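Furov or Prinano fingers for lifting a laundry basket?

Heidrun Gruber
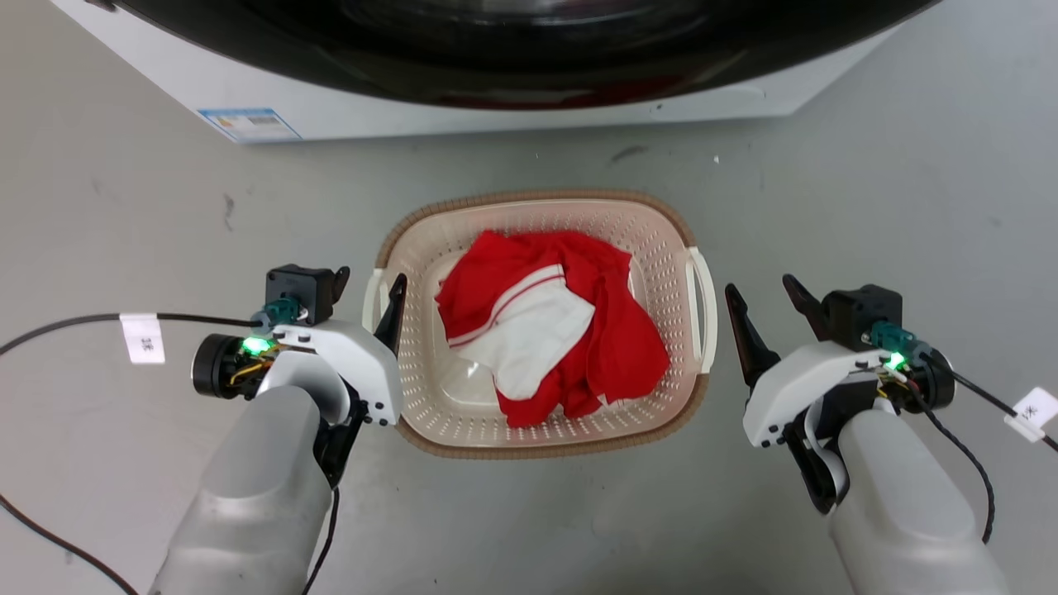
We're comparing two finger sets on a two-arm setup. The job is picking up a plastic basket by its end handles with clothes in it. The Furov set slips at 70 mm opening, the Prinano set holds but is slow to close. Which would you keep?

Lionel Stockdale
Prinano. Slow is fine for baskets – dropping them isn't. Run 400 lifts before you decide, we only saw wear on the pads late.

Sarita Uniyal
depends on your controller

Hermine Haslinger
Check that both arms close together. Ours were 3 frames apart and the basket tilted every time.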